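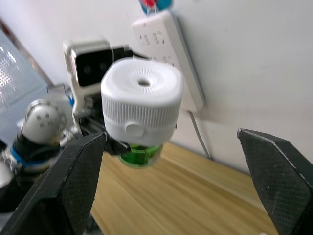
*Plug-in mosquito repellent, white housing, green refill bottle.*

# Ludia: small plug-in things around the house

Ludia is a catalog of the little electric stuff that lives on walls, behind sofas and next to beds. Night lights, repellents, air fresheners, chargers, timers, and the power strips that feed them all. I started it with the things in one apartment in Sernbridge and it got out of hand in the best way. Version 3 has 175 entries!

## What an entry looks like

Each entry is one row in `items.csv`:

| field | notes |
|---|---|
| `kind` | repellent, strip, charger, light, etc. |
| `body_color` | main housing only |
| `refill` | bottle, mat, cartridge or none |
| `controls` | button, dial, switch, none |
| `mount` | outlet, hook, shelf, floor |
| `remarks` | free text, the fun part |

Repellents are my favorite group. I love the ribbed sides and the ring of slits around the vent on top, and how the liquid shows under the white plastic. `refill_color` used to be its own column, but it was blank for nearly everything else, so green, blue and clear now go in `remarks`.

If you can't tell a button from a dial, write `button_or_dial`. I do it all the time.

## Strips and where they hang

A strip gets its own entry, plus one row in `mounts.csv` for whatever holds it up. Hooks have turned out to be much more fun to catalog than I expected (there are cartoon animals on so many of them). 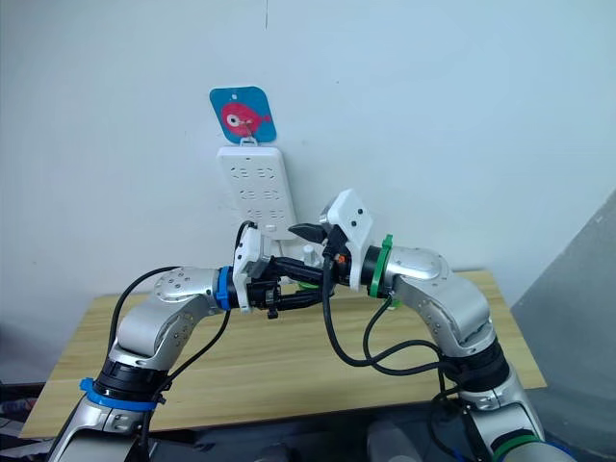
The pink fish on the blue plate goes under `hook_decor`, and the strip itself is `vertical`, white, with the sockets in rows of two. Count socket groups, leave single holes out of it, and put the cable color in `remarks`. Please don't merge a hook with its strip, even if they've been together for years. Allis, the older list this one grew out of, did that and it took me 15 evenings to pull them apart.

## Known gaps

- Only 100 entries have `controls` filled in.
- Floor strips are thin on the ground, so to speak. Send more!
- Plug shape is missing everywhere. Tsolakis, the lookup script, skips it for now.
- Nothing here covers wattage or safety. Read the label on the thing itself.

## Adding yours

Open a pull request with one row per object. Odd hooks are especially welcome, and so are repellents in any color besides white.

Last updated February 6, 2020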